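The case for a boring household budget

Every September the same advice comes around. Sit down with your partner, list every expense, sort it into 20 categories and track each one to the cent. I did this for two years. I have the spreadsheets, and I can tell you what we spent on birthday gifts in any month you like. It did not save us any money.

What helped was much duller. We added up the bills that come whether we like it or not: rent, power, insurance, the car, the after-school program. In our case that was $1,610 a month for my half. I moved that amount to a separate account on payday and stopped looking at it. Groceries got a fixed sum each week. The rest was ours to spend, and when it was gone we waited.

Freya Marsden, who writes a money column I usually agree with, argues that families need the detail because small purchases add up. They do. But a parent with two kids and a full-time job has maybe 30 minutes a week for this, and I would put that time into calling the insurance company. One call last year cut our premium by $107. No amount of sorting receipts had done that.

I also think the detailed method starts fights. Once every towel and pair of sneakers has its own line, somebody has to defend it. We argued over bath towels for most of an evening - the old ones were fine, according to me - and the difference was less than the cost of a pizza.

Some people like the tracking, and they should keep doing it. For everyone else, cover the fixed bills first, pick a number for food, and leave the rest alone until next month.

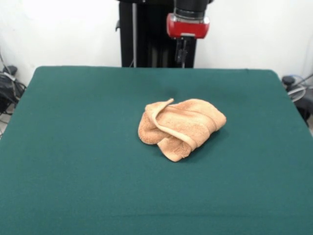
A tan towel on a green felt-covered table.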